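Juvbridge handheld gripper kit: anyone paid for this?

Forum: Small Shop Automation

benchrat_7
Juvbridge is offering us their starter kit: two handheld grippers, cables, and a service where you record your own people doing a job and they send back a trained policy for an arm. The sales page says "most sorting tasks in 31 demos." I have a hard time believing that. Has anyone here bought it, or is it all trade show talk so far?

mernitz_user
We had the Mernitz version of the same idea in April. The hardware was fine. The policy worked on their bench and fell apart on ours when we changed the lamp. I'd want the training part in writing before I paid for anything.

Sopacua
I think that's too harsh. Recording by hand is a lot faster than dragging an arm around with a pendant, and you keep the data even if their model is junk. We got usable results on bin picking after 3 tries.

benchrat_7
Usable meaning what? Does it run overnight without a person standing next to it?

Sopacua
No, it doesn't. It does save us a couple of hours a day.

mernitz_user
So you bought a machine and you still have the person. Ask them what happens with small parts and drawers. Every demo reel I've seen is foam blocks and cups.

benchrat_7
Small parts and drawers is the job I have, so I've been going over that in detail. My doubts so far: the finger pads look like a wear item and the quote has no price for spares. The cables need somewhere to go. And putting little metal pieces away in an organizer takes a light touch, which I'm not sure carries over from a human wrist to a motor.

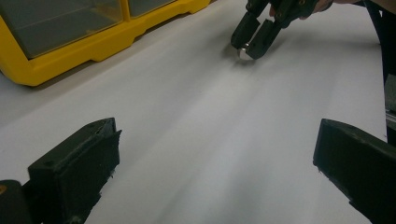 Small metal piece in the fingers, and the drawer organizer with both grippers:
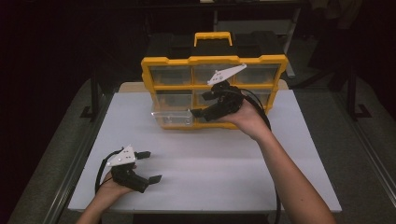 almont_dave_no
Pads are the least of it. We run the same kit at Almont and swap them ourselves with sheet rubber from the hardware store. What got us was the contract: after the first 2 rounds of training you pay per round, and the page doesn't say so. Get that number first, then decide whether you still care about the 31.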